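February, 6 in the morning

Couldn't sleep, so I read the new practice rules again with my coffee. Lozano sent them out at the end of last week with a cheerful note saying they were short. They are 13 pages. The old ones were a page and a half and people ignored those too.

I want to write down what I think before the call, because on the call I will be polite and then forget.

First, the title. "Good Practice for Household Robot Testing in Simulation." Fine. But the word "good" is doing a lot of work there. Most of what is in it is "usual practice," meaning what the Drolidau people were doing already, typed up and given section numbers. I have no problem with the Drolidau people. I have a problem with being told their habits are a standard.

Section 2 says every test room must be "representative of a real home." Whose? I asked this last month and got an answer about floor area. My mother's kitchen has a chair in front of the refrigerator because the door doesn't stay shut. There is no chair like that in any room we have built. I'm not saying we should build one. I'm saying don't write "representative" in a rule unless you can say how you would check it.

Section 3 I like, and I'm annoyed that I like it. It says a task has to be written out in full before anyone runs it, including what counts as done. We had a whole stretch in the fall when "put the trash in the bin" was scored as a pass if the thing touched the rim. Then somebody changed the check and the numbers dropped, and Skedano put out a slide that just left the old numbers where they were. A rule would have stopped that. Or it would have given me something to point at, anyway.

Section 4, number of runs. They want 3,000 per task before a result can be quoted outside the team. I would like to know where that figure came from. If all the runs are in the same room with the same sun coming in at the same angle, then I don't see what the last thousand tell you that the first hundred didn't. We have 264 room layouts sitting on the server and most of them have never been used for a scored run. Put that in the rule. Say how many rooms, then say how many runs.

8:40, after the call

Went how I expected. I brought up rooms versus runs and was told it was "a good point for version two." Everything I say is a good point for version two.

Somebody from the Rundari side asked whether the rules would apply to them, as they only supply the rooms and don't do any testing. Long silence. Nobody had thought about it, and it isn't in the 13 pages. My own view is that the room is half the test, so of course it should apply to them, but I could hear from the voice that this was not the answer wanted.

We agreed (I was outvoted) that each of us will take one room and go through it against the checklist at the back, so that we find out whether the checklist can be used by a normal person. I got a small tiled one with a box on a table and a recycling bin on the floor.
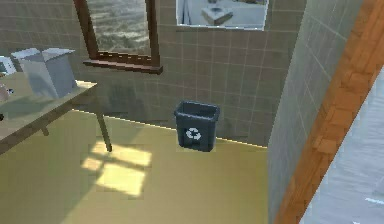
Afternoon, going through the checklist

Item one, target object has a clear purpose. Yes. The bin has the three arrows on the front, so at least a person would know what goes in it. Whether the robot is meant to know is a different matter, and the checklist doesn't ask.

Item two, lighting "neutral and even." No. There's a hard patch of sun on the floor to the left of the bin and table shadow besides. I'd fail it by the rule as written, and I think the rule is wrong. Real floors get sun on them. If a robot can't cope with that I want to find out in February on a server and not in June in somebody's house. Wrote "fail, keep the room" in the box, which will cause an argument.

Item three, starting state recorded. The flaps on the box are open. The sheet that came with the room says "box on table" and nothing about flaps. Open or shut is a completely different job for an arm, so I marked it incomplete.

Item four asks me to confirm the room is "free of hazards." To what? I left it blank.

Two more rooms tomorrow if I can stand it. Need to ask Lozano who signs these, as there's a line for a signature and no name under it.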